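Juvent Simulation Support
Ticket 2598
Subject: Success rate in tabletop placing tasks does not match the reported result
Status: Resolved, documentation change pending
Component: evaluation / success checker
Opened by: Lunirville group
Assigned to: Noémie Charpentier

Initial report

The Lunirville group has been attempting to reproduce the placing result from the Cirnholm study, in which a policy trained only on rendered episodes is evaluated on household objects it has not met in training. The published configuration was used without modification. Over 504 evaluation episodes, the success rate was well below the value given in the study. The shortfall was confined to episodes in which the held object is a thin-walled or perforated container. Solid objects behaved as expected.

The group asked whether the policy weights had been changed after release, and whether the training set of 2,562 episodes was the complete one.

Response from support

The weights and the training set are unchanged. The checksums supplied with the report match the release. Please provide the evaluation logs, the version of the contact solver, and the random seeds for at least four failed episodes.

Additional information from the reporter

Logs attached. The solver version is the one named in the configuration file. In all of the episodes supplied, the arm lowers the container to the table and the checker records "not placed" when the time limit is reached. No collision with a neighbouring object is recorded in any of them.

Investigation

The episodes were replayed on the Gilbert server with the supplied seeds, and the recorded outcomes were obtained each time. The fault is therefore deterministic and is not related to the reporter's hardware.

Three possible causes were examined.

Texture randomization. Wall, floor and tabletop materials were fixed to the plain grey defaults and the episodes were repeated. The outcomes did not change.

Distractor objects. The distractors were removed from the scene file. The outcomes did not change. The policy does keep a slightly larger clearance when a tall object is present, as described in the study, but this does not affect the checker.

Placement test. The checker declares an object placed when the lowest point of its collision body is within tolerance of the table surface and the fingers have opened. For perforated objects, the collision body is generated by a simplification step that fills the openings and trims the lower rim. The collision body therefore ends higher than the rendered base. The policy, which relies on camera input, stops its descent according to what is rendered.

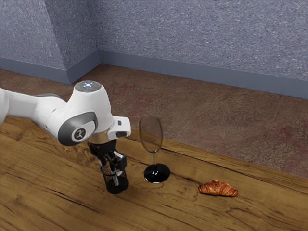

The two geometries differ by more than the tolerance. The checker continues to wait for a contact that the simplified body cannot make at that height, the release condition is never met, and the episode runs to its limit. The study's authors generated their collision bodies with an earlier version of the simplification step, in which the rim was preserved. This accounts for the difference in reported results.

Workaround

1. Open the object configuration for each perforated or thin-walled container.
2. Set the collision source to "full mesh".
3. Delete the cached collision bodies before restarting the evaluation.
4. Run the evaluation again with the original seeds.

Users should expect longer run times with this setting. Increasing the placement tolerance is not recommended, as it would also accept episodes in which a solid object is dropped from a height.

Reporter follow-up

The workaround was applied and all 504 episodes were repeated. The success rate for containers now falls within the interval given in the study, and the results for solid objects are the same as before. We would ask that the collision source be stated in the evaluation instructions, as other laboratories will be comparing against this figure.

Closing note

Agreed. The instructions will be amended, and the rim-preserving behaviour will be restored as the default in the December release. Results obtained with the current default should be labelled accordingly when they are submitted to the shared results table. A related request concerning handles is being followed separately under ticket 2562.

Closed by N. Charpentier, Thursday, October 3, 2024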